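Notes for talk, January 2022 - Zhiqiang Shao
Topic: standby load in small offices, the Helness survey

## Opening (keep short)

- Standby load = power drawn by a device that is plugged in and doing no work.
- The survey covered 382 small offices. One plug meter per outlet, 2 weeks of logging at each office.
- Define "idle" before showing any chart. Last time the first question was about this.
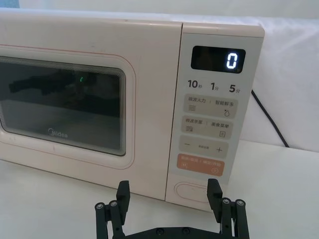
## Method

Meters were Varner units, read every 10 seconds. Offices were logged in their normal state, with no advice given to staff beforehand. We dropped any outlet with gaps in the log. Lim handled calibration and found a small offset at low power, corrected in all results shown today.

Say this slowly: low readings are where cheap meters are weakest. A power factor far from one makes it worse.

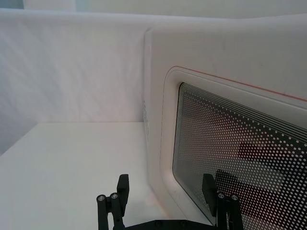 The second source of error is labeling. Staff moved plugs between outlets, and a log marked "printer" sometimes held a phone charger for half the run. We caught most of these from the shape of the curve - a printer has a clear warm-up spike.

## Results by type

1. Network gear: always on, flat line, largest share.
2. Printers: wide spread between models.
3. Kitchen items: small share, steady.

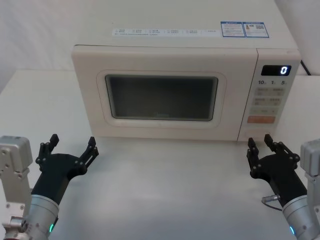
Annual cost is the figure most people ask for, and it depends on the tariff. Give the formula first: watts times hours, divided by 1000, times price per kilowatt-hour. Then go to the kitchen group. A microwave with a lit display, even one showing only a 0, is drawing power to light it. Do not quote a value for a single model.

## What to do with it

- Switched power strips for desks. Leave network gear off them.
- Check printer sleep settings before buying anything.
- Berkex building: strips installed in June, follow-up logging still open. Do not promise a date.

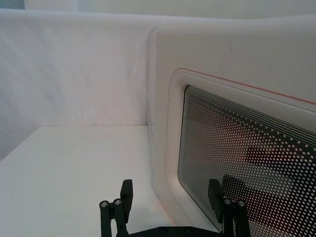

- Timers work for shared equipment if someone owns the schedule. After a clock change they need a reset.

## If asked

Larger sites: sample stops at 2000 square feet per office, so no claim above that. Raw logs: on request, with office names removed.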